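# Korkdale Handling Laboratory: Stoppage Record, Table-Top Arm

2019-12-10

The gallery on this page accompanies the safety notice issued to all users of the table-top arm at Korkdale. It concerns an unplanned stoppage during a sorting exercise, in which the arm failed to complete its return movement and held its position over the work surface. No injury was reported. The arm was isolated at the wall supply and the bench was closed for two days.

Aigars Vanags, who was supervising the bench, recorded nine attempts at the same movement before the exercise was abandoned. Six ended in a protective stop. The remainder finished, but more slowly than the program allows.
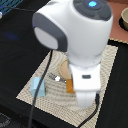
The inspection carried out by Manon Penner found that a cable had been routed with too little slack for the full turn of the wrist. When the arm reached the far side of its travel, the cable tightened and the controller read the added load as a collision. The stop itself was correct. The fault lay in the routing, which had been altered in March and had not been checked against the longer movements introduced by the Condolar program.

Users are asked to observe the following until further notice:

- Cables must be checked by hand through the full range of movement before power is applied.
- A protective stop may be cleared once only. After a second stop, the arm is to be switched off and the matter reported.
- Hands must remain clear of the work surface while the arm is powered - this includes periods when it is holding still.

Replacement cable guides have been ordered from Filtine. The Lévesque bench uses the same arrangement and will be inspected before its next booking. Reports of similar stops should be sent to Manon Penner, with the program name and the position of the arm.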